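Ottó Oláh and the Art of Marking Things Out

Ottó Oláh gets excited about tape. Ask him about it and he's off, pulling rolls from a drawer and telling you which ones leave gunk behind (most of them, sadly!). He runs the layout classes at Tendance, a small shared workshop in Trellbridge, and I spent a wonderful morning there finding out how much you can do with a few straight strips.

"People want to jump right to cutting," he told me. "I get it, I was the same. But put your lines down first, big and bright, and walk around them. You'll change your mind at least once."

He learned the habit from an old sign painter named Szilágyi, who taped every job before he opened a can. Ottó was 19 and thought it was a waste of a good afternoon. Then he hung a 900 millimeter panel crooked over a shop door, and he's been taping ever since. 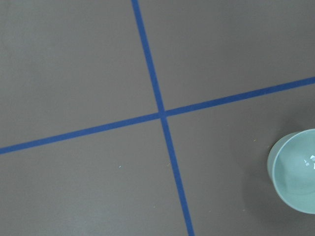 Blue on gray is his favorite pairing, and he talks about it the way other folks talk about food. "Your eye goes right to it. With pencil on gray, you're hunting. With blue, you can be across the room with a coffee and still see where you're headed."

What about lines that don't meet square? He loves those. "A slanted cross is great practice! Pull the strip tight, set down the far end, then smooth it toward you. Don't stretch it or it'll creep back overnight."

His next class starts at 6, and he still has to clear the big bench, so I get one last question in. Does he ever run out of tape? He opens a second drawer, also full.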